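Las galletas de Bustedora

En Bustedora las galletas se hacen con almendra, ralladura de limón y miel oscura. Yo llegué al pueblo un 12 de agosto, con una maleta y un horno pequeño de la marca Fastar, y no conocía todavía ninguna de estas tres cosas.

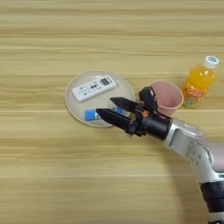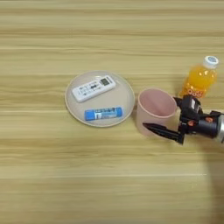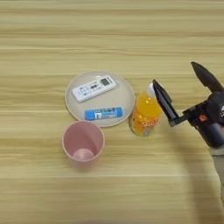 La vecina del piso de abajo me prestó la receta. Estaba escrita a mano en una hoja con manchas de aceite, y decía solamente: «almendra, la que pida». Yo, que aprendí el español en los libros, busqué en el diccionario quién era la que pedía.

La primera bandeja salió dura como una teja. La segunda se quedó pegada al papel. Bajé la escalera con un plato cubierto y la vecina probó una, masticó largo tiempo y miró por la ventana.

— Le falta pena — dijo.

Pensé que era el nombre de una especia. Fui a la tienda Aksoy, en la plaza, y la pedí en el mostrador. El tendero no se rió. Me puso en la mano un paquete de 307 gramos de almendra cruda, con piel, y me dijo que la pelase yo mismo, de noche y sin prisa.

Así lo hice. Pelé las almendras una por una, y mientras las pelaba me acordé de la cocina de mi madre en Edeo, de su delantal azul y del ruido de la lluvia en el patio. Mezclé la masa muy tarde. Las galletas salieron blandas en el centro y tostadas por el borde, con un olor que llenó la escalera.

Antes de que yo bajara, la vecina ya había puesto el café.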